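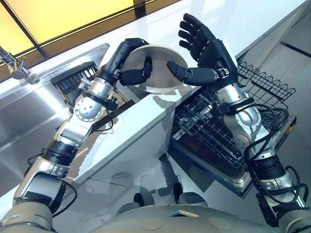

Fokora is our method for teaching a two-armed robot to put dishes away, and this page covers what's in the kit and how we got our numbers. I've spent most of this year on it with Kristof Dierckx at Tokarz. The two-hand hold is the part I'm fondest of: a thumb on either rim of the bowl, the right fingers still spread, so the policy has to settle on a grip from both sides at once. Most baselines we tried lean on one hand and treat the other as a helper (ours learns them together, which took forever to train!).

The model was trained on 400 demonstrations and tested on 106 dish placements it hadn't seen. I kept the test dishes in a separate cupboard so I wouldn't cheat by accident.

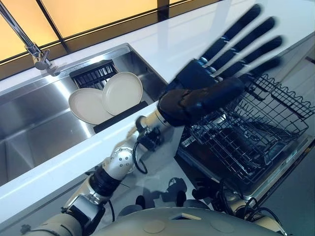 *Open left hand over the upper rack, two plates in the sink-side rack.*

Kit contents:

- policy weights and training code
- the 400 demonstrations, head and wrist views, time-aligned
- calibration sheets for both arms
- 20 hours of remote setup help (mostly me, sometimes Bảo Cù)

The wrist view earns its keep. When I dropped it from training, success on the test placements sank to 70 percent, and the misses were nearly all at the rim, right where the head camera loses the fingertips behind the dish.
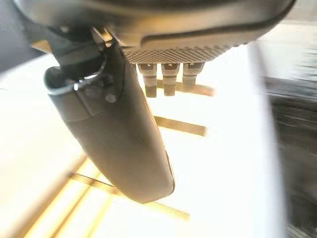

*Wrist view: finger at left, light wooden slats on the white surface.*

Big plates are still the slow case. Both hands have to turn together, and if one lags the policy stops and re-plans. I'm hoping to have a faster version out in August.
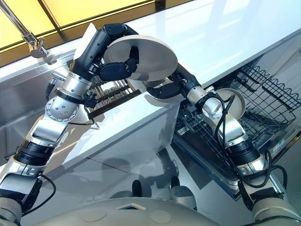

Kazimiera Gajewski wrote back after trying the code that she'd like the re-planning threshold exposed as a setting, and that her team got steadier turns once they slowed the right arm to match the left. It's going in the next release.

Page updated 23 May 2025.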